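Gripper trials, gallery four: the lunch table

Posted 2021-03-18 by Maxine Tipoki

Anyone who has followed these pages from the start will know we have been comparing two-finger grippers since August, and that the early galleries were mostly of tidy foam blocks being picked up by tidy machines. They were very nice blocks. Everything could pick them up. We learned almost nothing, and the blocks are now holding a door open.

So Kiyoshi Hirano, who runs the arms on the Ramidum side of the shop, proposed rubbish. Rubbish is free, it comes in every shape, and each piece is a bit different after you've squeezed it, which plays havoc with anybody's neat spreadsheet. The task is clearing a table: take a thing, put it in the bin, go back for the next thing. My nephew can do this. He won't, but he can.

The setup is a pair of arms sharing one table, both driven by the Clesus controller. We had the Kubíček controller on the bench before that and I'm still fond of it, in the way you're fond of a car that got you most of the way to Zamelwood. Its force limits could be set to gentle or to very gentle, and it took an age to change its mind. Clesus lets us set closing force per object and per arm, and lets us set it badly, which we have done a great deal.

Scoring is kept simple. A piece in the bin is a pass. A piece on the floor is a fail. A piece that is still in the fingers when the arm goes home is what Kiyoshi calls a souvenir, and there is a column for those.

The three shots were taken from the head camera, so you get the robot's own view of its work, arms included. Click for the large versions.

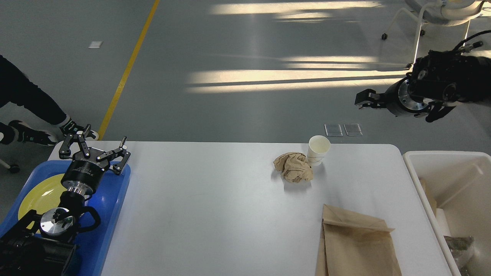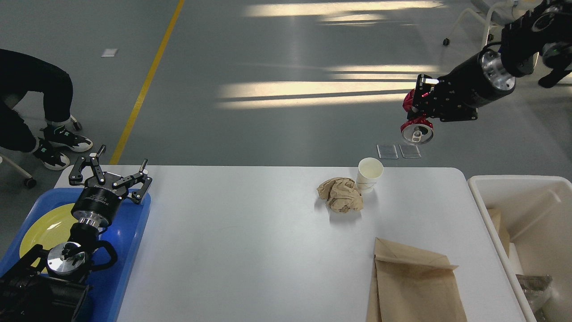
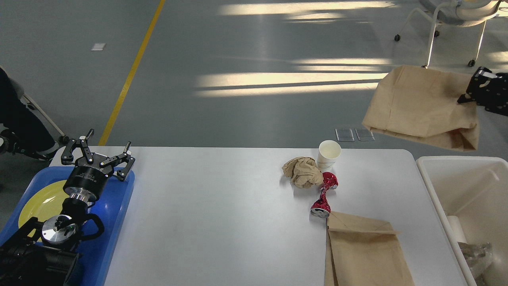
Clearing the table, from the head camera. In the first, both grippers are empty; in the second, the right one has the red can upside down; in the third, it has the large brown paper bag and the can is on the table, crushed.

A few notes for the people who write in.

The can. Aluminum is the thing everyone wants to see and the thing I least enjoy watching. Set the force low and the can turns in the fingers. Set it high and you have made a smaller can. There's a usable band between the two, but it moves once the can has a dent in it, and by the third go they all have a dent in them. We now log the can's condition before each attempt as "good", "fair" or "modern art".

The paper ball. Easiest object on the list by a long way. It has no bad side, it doesn't care where you grab it, and it forgives a sloppy approach. If you are ever asked to demonstrate a gripper to someone with money, bring crumpled paper.

The bags. A bag lying flat is miserable for a parallel grip, as there's nothing to get under. The fingers come down, slide along the paper and close on air with great confidence. What works is going for the fold at the top, where there is some thickness to pinch. Once a bag is up it droops, and the planner, which still thinks it is holding something flat, has to be told to lift higher on the way to the bin. I told it. It took 2 evenings.

The cup. We've had more trouble with cups than we expected. Grab one at the rim and it folds. Grab it low and the fingers have to come in level with the table, and the arm isn't keen on that near the far edge. Kiyoshi wants to try going in from above with one finger inside the cup. I've asked him to wait until I have gone home.

The camera. Mounting it at head height was a compromise. It sees most of the table and a decent amount of the floor, and it also sees the arms, which are forever parking themselves in front of whatever we were hoping to look at. A wrist camera would help with the last stretch of the approach. I have a quote for one. I've put it in a drawer where it can't upset me.

Total so far is 1281 logged attempts across both controllers, and 78 of those are souvenirs. The left arm accounts for more than its share, and we suspect the finger pads. The new pads are on order from the usual people, who quoted us a delivery date and then quoted us a different one.

Next gallery: another 200 attempts with softer pads, same table, same rubbish, plus a banana peel if Kiyoshi gets his way. Questions about the force settings are best sent to him. Questions about the foam blocks can go to the door.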